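Subject: Re: [assistive-list] Open day at the Wolness demo center, anyone go?
From: Illex
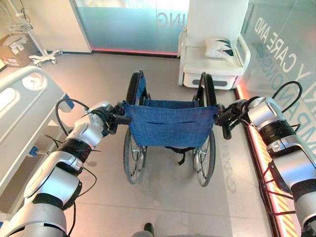 I went, and I'm so glad I did! Wolness had their care robot demo running all afternoon in October, and I stayed for three of the rounds when I had only planned on one. They have the floor set up as a mock care room, and the part I had come for was the chair pushing. The robot takes an ordinary folding wheelchair, blue fabric seat, spoked wheels, no adapter of any kind that I could see on the push handles, with one black gripper closed on each handle, pretty much where you or I would put our hands. There is a hospital bed off to the left and an IV pole beyond it, so it has real furniture to stay clear of, and tile underfoot with grout lines for the small front wheels to chatter over. I have been reading about this sort of thing for years and it was still a thrill to stand a few steps from it.

I'll answer the questions from last week in order, as best I can.

> I couldn't make it to the open day but I'd love a report from anyone
> who did. Mainly I want to know whether the pushing demo is the real
> thing or a canned routine. Does it find the handles by itself? What
> does it do on a turn? At our place the trouble is never the straight
> hallway, it's getting out from beside the bed.

On finding the handles: yes and no. In the first round the chair was parked on a spot the staff had picked, and the robot rolled up behind it and took hold with no fuss. In the second they let a visitor park it, and she put it down at a good slant. The robot stopped short, sat there long enough that people started murmuring, then shuffled sideways and came in again at the new angle. Left hand first, then right. It got both. In the third round another visitor parked it even more crooked and an operator had to step in and straighten the chair by hand. They said so out loud and didn't try to cover for it, and I liked them for that.

On turns, it's slow. I mean really slow, but smooth. What it does is hold one handle nearly still and walk the other one around it, so the chair pivots close to one rear wheel. I asked whether it could back out and swing at the same time, the way most of us do without thinking, and the answer was that it can in their lab but they had it switched off for a room full of visitors. So for your bedside question: it got out, in two moves, a straight pull back and then the pivot. I paced off the gap afterward and it was tighter than my dad's room, which surprised me.

> Also does anyone know what the arms do if the chair catches on
> something? Our old patient lift used to just keep going and that
> scared everybody.

This was my favorite bit. Somebody asked that very thing and the operator put a foot against a front wheel while the robot was pushing. It quit almost right away. No lurch, no second try. Then it waited for a person to tell it to go on. They did it again with the foot against a rear wheel and got the same result. The software that handles this is called Võ (I asked how to spell it, and there really is a hat and a squiggle, or at least a squiggle). As I understood it, Võ compares how hard each arm is pushing with how far that side of the chair has moved, and if those two stop agreeing, it stops. I may be mangling that, so please don't quote me to your facilities people.

They have logged 369 pushes with it so far, counting every one they start, including the ones that end with a person helping. I asked for the number that finished with no help and they said they'd rather publish it with the conditions spelled out than shout it across a demo room. Fair enough, though I'd still like to see it.

> Was anyone riding in it?

No. The chair was empty in every round I watched. They did one pass with weights strapped on the seat and you could hear the motors working a little harder, but that was all. They told us riders come after a safety review at Zenstead, the care home they're partnered with, and they wouldn't be pinned down on a date. I'd have been more worried if they had promised us one.

A few other things, in no order:

The noise is lower than I expected. You could hold a conversation next to it. The loudest thing in the room was us.

It doesn't do brakes. A person sets them and releases them. Same with footrests. When I asked about this I got a long and very happy answer about how many kinds of brake lever there are on the market, and I believe they are working on it, but if your hope was a robot that does the whole job from start to finish, this one isn't there.

It doesn't do carpet yet either. Tile and vinyl only. Thresholds "depend," which I took as a no.

Battery: I heard two different answers from two different people, so I'm leaving it out.

Price: not for sale. The only money figure I got all day was for a replacement set of the gripper finger pads, which was roughly 900 dollars, and the person who told me that winced when he said it. They wear out on the foam grips that some chairs have and hardly at all on smooth rubber ones.

> If they're doing another one, could somebody post the details?

They are hoping to hold one in the spring. Sign up at the front desk or call and ask for the demo room, extension 404 (yes, they know, everyone makes the joke). Parking is behind the building and the side door has the ramp. If you use a chair yourself, tell them when you sign up and they'll set aside a place at the front, where you get a good look at the grippers. I was standing in the second row for round one and missed most of the hand work, so get there early if you can.

I took four pages of notes and would be happy to type up the rest if there's interest, mostly questions from the crowd about cleaning the pads between rooms and who gets to hold the stop button. Next time I want to ask if they'll try it with a transport chair, the kind with four small wheels, as I think the pivot would come out quite different. If any of you have one that folds small enough for my trunk, let me know and I'll bring it along!

Illex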